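Hellwig blackout curtain kit: a proper review after a winter of use

Posted by Henrike Lindemann on Sunday, January 18, 2026

I bought the Hellwig kit in May, meaning to darken one corner of the workroom on Trosasgate for a few weeks, and I have ended up living with it ever since. So I thought it deserved more than the two lines I left on the shop page!

What you get is fabric, and lots of it, very dark and with a soft matt face, plus hooks, tape and a little bag of spare clips. There's no frame in the box. You are expected to have something to hang it from, and the leaflet is rather vague on that point (mine had one drawing and a washing line in it). Anyone starting with bare walls should add the price of some uprights before getting excited.

The first thing I loved was how little light comes back off it. I had a cheaper set from Zasar before, and that one had a faint shine which drove me mad whenever the sun came round in the afternoon. With the Hellwig, even the posts down the sides mostly vanish against the cloth, and thin metal things stand out beautifully clearly. 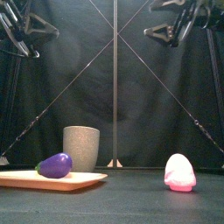

Putting it up took me 14 minutes for the first panel and 5 for each one after that, once I'd worked out that the hooks go in from the back. Do the top edge first and leave the sides loose until the end. I did it the other way round and had to unhook the lot, muttering. The weight is about right too – heavy enough to hang nicely by itself, light enough that I can do it alone from a step stool.

It does crease. Mine came folded into a tight square and the lines were there for days. I gave it a low iron through a tea towel and that helped, but a week of simply hanging did just as much good. The other grumble is fluff. Black cloth picks up every hair in the house, so keep a lint roller on a hook nearby and you'll be fine. I wash mine cool, one panel at a time, and the colour has stayed lovely and deep.

Where it really wins me over is with colour. Small bright things look wonderful with all that black about them, and pale pinks and purples especially seem to come forward in a way they never did against my old grey sheet. I keep the table black as well now, which I'd recommend to anyone going this far.

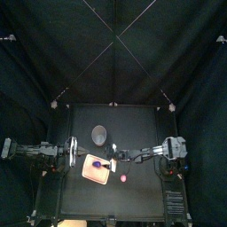 The hooks are the one part I'd change. They're plastic, and I've snapped two by being impatient. Dallotdale sell metal ones in packs of 13 that fit the same loops, and I swapped the whole top row over in one evening. If Hellwig put those in the box I'd have nothing left to moan about apart from the leaflet.

Would I buy it again? Yes, happily, and I'd get the wider panels next time so there's more cloth to gather at the corners. Mine meet with barely a hand's width to spare, and I do like a good deep fold.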